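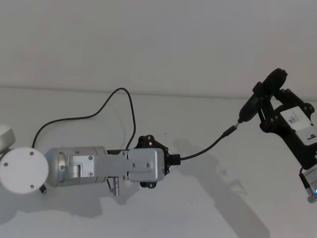
Left gripper drops off the bus after remount

wouters_cell
Two-arm bench cell, 24 V RS485 grippers on both sides. I took the left gripper off in February to clean the flange and put it back with the same four bolts. Now it answers for a while, then times out. The log from last night has 792 timeouts on the left and none on the right. Cable is the original from Stekamex. Address and baud rate are unchanged.

prarano
Sounds like the cable. Ours went the same way after more than 500 hours. The wire breaks inside the jacket right behind the plug, so you can't see it. Wiggle it with the arm parked and watch the counter.
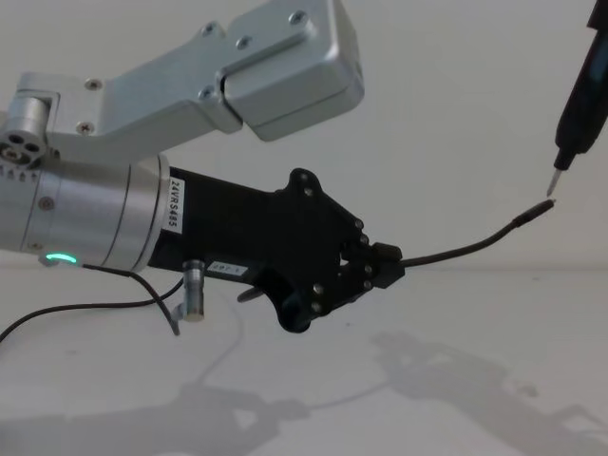 If the counter jumps when you bend it near the plug, replace the whole cable. Don't try to re-solder it.

curkarau77
I'd leave the cable alone for now. It worked before the remount, so look at the remount. Check for a bent pin in the flange connector and grit from the cleaning. We also had a bolt that was short of torque and the plug moved every time joint 6 turned.

prarano
Old cables often quit when you unplug them. Swapping it takes 15 minutes.

curkarau77
If you have a spare, sure. Stekamex quoted us 2 weeks.

wouters_cell
No spare here. I could swap the left and right cables and see if the fault moves.

curkarau77
Do that. Power off both arms first, we lost a transceiver hot plugging one.

wouters_cell
OK, will run it overnight and post the log.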